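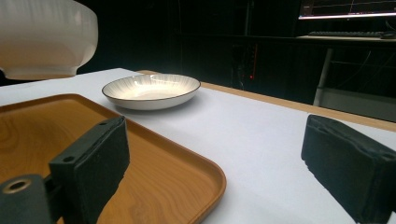

3.2 Table surfaces and reported mealtime noise

Figure 2. A shallow round plate on a white table covering, with light wooden edging along the back of the table.

The second part of the survey dealt with noise at shared meals. Replies were received from 131 households in Prudik and Pullmont, all of which had lived at the same address for at least 24 months. Each household kept a diary for 16 days in June, noting who was present at the evening meal, how long it lasted and whether conversation had to be repeated or raised.

Households that ate at a covered table reported fewer raised voices than those that ate at a bare one. The difference was clear in Pullmont, where most dining areas open directly on to the kitchen, and weaker in Prudik, where older flats tend to keep the two rooms apart. Floor covering was recorded as well - carpet, tile or board - but showed no steady link with the diary entries once room size had been taken into account.

The type of covering was entered by the household itself, using the list given in the Netel housing questionnaire. Some respondents chose more than one type, and these replies were grouped under 'mixed'. A plain covering such as the one in Figure 2 was entered as 'sheet or cloth'. No attempt was made to measure sound levels in the home, and the results should be read as reports of comfort only.

3.3 Length of the meal

Meals in the Yazıcı estate, on the eastern side of Pullmont, were longer than elsewhere in the sample. This held for weekdays and weekends alike.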